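The Odds-and-Ends Bin: How I Sort Out the Stray Toys and Plastic Bits

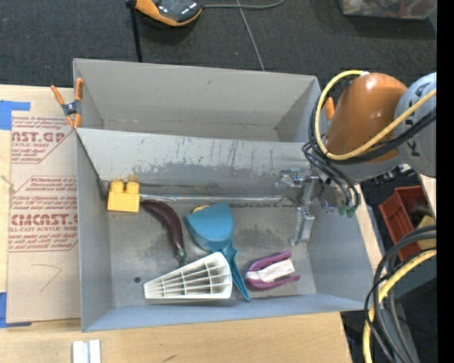
Posted by Wendy Hollis, 01/05/2023

I've been meaning to write this one up since February, when my sister came over to Jeltstead for the weekend and asked where I keep all the little plastic things that don't belong anywhere. You know the ones. A toy brick, a play aubergine that has lost the rest of its vegetable patch, a scoop from goodness knows what. Every house with children in it (or grandchildren, or a soft-hearted aunt) has a drift of this stuff, and for years mine lived in the drawer under the kettle along with the takeaway menus and a torch that didn't work.

What cured me was a bin with a divider down the middle. A big, plain one, nothing pretty! I'd tried baskets before and they look lovely for a week, but small bits poke through the sides and crumbs collect in the weave. A smooth-sided bin can be wiped out with a cloth and you can see what's in it at a glance.

My rule is one side for things waiting to be sorted and the other side kept clear. That clear side is the whole secret, so please don't fill it. When I sit down for a sorting session I move each thing across once I've decided it's staying, and anything left in the first side at the end goes in the charity bag or the bin. If you fill both halves you've just got a bigger drawer.

How long does it take? I set the oven timer for 30 minutes and stop when it goes, even if I'm halfway through. I used to do marathon sessions and end up on the floor at teatime reading old birthday cards. Put the bin on a table, too, at a height where you can stand up straight. My back is much happier.

Now, washing. Most hard plastic toys and scoops come up beautifully in a washing-up bowl of warm water with a squirt of ordinary liquid. I leave them ten minutes or so, then go round the grooves with an old toothbrush. Anything with a grid or ribs or little cells in it will hang on to muck, so do those pieces first while the water is clean, and give them a good shake over the sink afterwards. Stand them on a tea towel overnight. Bricks need to go studs up, then over again in the morning, or you'll find a puddle inside.

Don't soak anything with a paper label on it unless you want the label off. If you do want it off, a dab of cooking oil left on for an hour shifts most of the glue, then wash as normal. For really stubborn ones I use the hairdryer on warm and peel from a corner. I once tried scraping with a knife and took a slice out of a perfectly good measuring cup, so learn from me there.

Play food gets sticky in a way that bricks don't, particularly the glossy sort. A bit of bicarb on a damp cloth, rubbed gently, sorts out the tacky feeling. Go easy on anything painted.

The bin wants a clean as well. If yours is metal inside it will scratch and mark over time, and I've given up fretting about that. Hot soapy water, dry it properly, and run a cotton bud along the seam at the bottom of the divider where the fluff gathers. My neighbour swears by a cream cleaner called Lustonora and I did buy a bottle, but it smelled so strongly of pine that I went back to soap. Check the corners for strips of old packaging or tape while you're at it. Clear plastic is terribly easy to miss.

A few people have asked what I do with sets that are missing pieces. I keep a jam jar for the obvious orphans, and once the jar is full I ask round at the Tukmont toy swap. Last time I came home with 4 bricks I didn't need and a very nice jigsaw, so I can't claim it always goes in the right direction. Scoops I nearly always keep! They're handy for bird seed, compost, cat litter, washing powder, all sorts. Just write on the handle in permanent pen what it's for and don't swap them about afterwards.

Next month I'm tackling the cupboard under the stairs, which has my late uncle's Wiegand sewing box in it and almost 74 loose buttons. If you've got a good way of storing buttons that doesn't involve more jam jars, do leave me a comment.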